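3.2 Collection of household demonstrations

Demonstrations for the Nalura corpus were gathered in private homes with hand-held grippers in place of a teleoperated arm. Each collector worked with a pair of tools, one for each hand, and every tool carried its own wide-angle camera. The corpus described in this section comprises 105 sessions recorded from April onward and closed on 16th October. Sessions were distributed across five task families, of which the handling of soft household goods (bedding, cushions and folded garments) proved the most demanding to specify and to label.

Bedrooms were included at the request of the Flendoseck evaluation team, whose earlier policies had been trained almost entirely on kitchen benches and performed poorly on wide, low, yielding surfaces. No standard layout was imposed. Collectors were instructed to leave furniture, linen and personal items where they were ordinarily kept, and to begin each episode from whatever position they found comfortable, whether seated or standing. Variation in the colour and pattern of textiles was regarded as desirable, as segmentation errors in the pilot had clustered on patterned fabric.

Figure 2 shows a view recorded by one tool of a pair in a bedroom session. The two fingers remain in view at the lower centre, and the second tool can be seen in the collector's left hand. Retaining the opposite hand within the visible field was not a requirement of the protocol, but where it occurs it provides an independent check on the estimated relative pose of the two grippers.
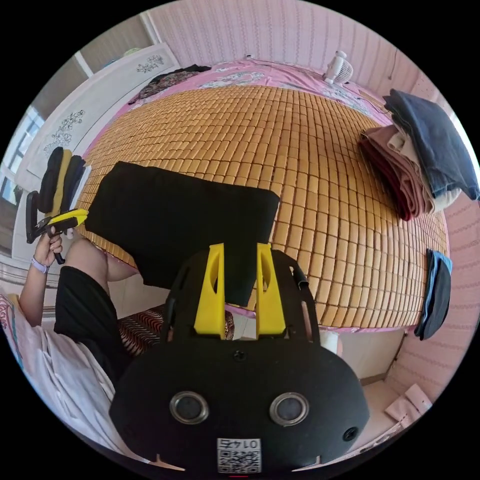
Figure 2. Wide-angle view from a hand-held gripper, bedroom session. A black cushion rests on a tiled mat over the bed; the second tool is held up at left.

Ninh, commenting on a draft of this section, questioned whether sessions recorded by a seated collector ought to be pooled with the remainder at all, given that the reachable volume is smaller and the wrist tends to compensate for what the shoulder cannot do. A policy trained on the pooled data might therefore learn postures that a fixed-base arm has no reason to adopt. The same comment recommended that posture be recorded as a session-level attribute and reported separately.

The recommendation was adopted. Posture is now stored with every session, and the results in Section 5 are given both pooled and by posture. We have nevertheless retained the seated material in the training split – its exclusion would have removed a substantial share of the low-surface episodes, and the end-effector trajectories are expressed relative to the gripper and not to the collector's body.

Episodes were segmented using the Stimum annotation tool. An episode begins at the first deliberate movement of either gripper toward the target object and ends once both pairs of fingers are clear of it. Where a garment or cushion was regrasped, the regrasp was labelled within the same episode. Nine sessions were withdrawn after review, in each case on account of lost tracking during fast rotations of the wrist – a failure we attribute chiefly to motion blur in rooms with limited daylight. The withdrawn sessions are counted in the total given above but were not used in training.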